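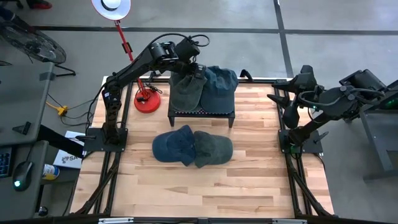
Two arms, one wooden top. Concrete floor.

Pernura claims checker - review after one budget year
Posted Nov 3, 2020 by Luuk Jacobs

Quick one, I have month end on my desk. Several people asked what we use to check expense claims now that the county auditor wants a paper trail for everything. Pernura. We've had it since July last year. Before that it was a shared spreadsheet and a lot of email.

What it does: staff put in a claim with a receipt, it gets matched to a budget line, a supervisor signs off, finance pays. Every step gets a time stamp and a name. It flags duplicates. Same amount and same vendor inside 20 days and it goes yellow until a human clears it. Can change the window, we left it alone.

Setup was a pain. Had to import our budget codes from Darine, which is the old ledger, and Pernura hates leading zeros. Strips them. So half the codes for Parks landed in Roads and I spent a whole afternoon moving them back. Tip - format the column as text BEFORE you export. The manual does say this, on the last page.

Good stuff:

The duplicate check. Caught a training course we'd paid for twice, once by invoice and once as a staff claim. Different descriptions, same course. Would have gone straight past me.

The audit export. One button, one PDF per claim, receipt and approvals in order. Last year pulling the auditor's sample took two of us most of a week. This year I did it before lunch.

Split approvals. Anything over $3000 needs a second signature and you can't get around it by breaking the claim up, it adds them together by vendor. Wendelin Bachmann in our public works office tried it on a test claim and got blocked right away. He was a bit put out.

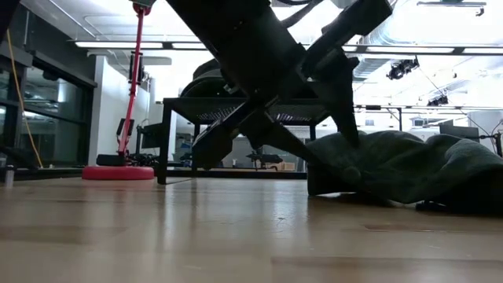

Black arm, dark green towel.

Not so good:

The phone app. Slow, logs you out, and the photo upload turns long receipts sideways. Most of our field crews gave up and hand me paper again. So I scan it. So that's the time savings gone for that group.

Reminders. It sends one email per open claim per day. A supervisor with 7 open claims gets seven emails every morning and quits reading any of them. I want a single daily summary. Asked support, they said it's on the list. Was on the list in the spring too.

Per diem rates have to be typed in by hand each year. If you forget, it quietly uses the old ones. We forgot. Nothing huge but I had to go back and fix four trips, and it shows up in the log as a correction with my name on it.

Support is ok. Answer by the next morning usually, real people, sometimes you get the same answer twice with diferent wording.

Others we looked at: Plattner does more, has a purchasing module and contract tracking, but it's priced for a big city and the demo took four clicks just to open a receipt. Futgate is cheap and nice looking. No lock on approved claims though, anybody with edit rights could change an amount after sign off. For public money that's a no from me. Maybe they have fixed it since, I'd ask.

Who should get it: small towns, school districts, library systems, anyone who gets audited every year and has a finance office of two or three. If your people are mostly out in trucks, test the phone app first. Really test it, with a long crumpled receipt.

I'd renew. We did renew. 4 out of 5, would be higher with a working app and fewer emails.

Update: the sideways receipts seem to be an Android thing only, the iPhones here are fine. Still slow on both. If anyone has gotten the mileage import to work with a plain csv file please post how in the comments, mine fails on the header row evrey time.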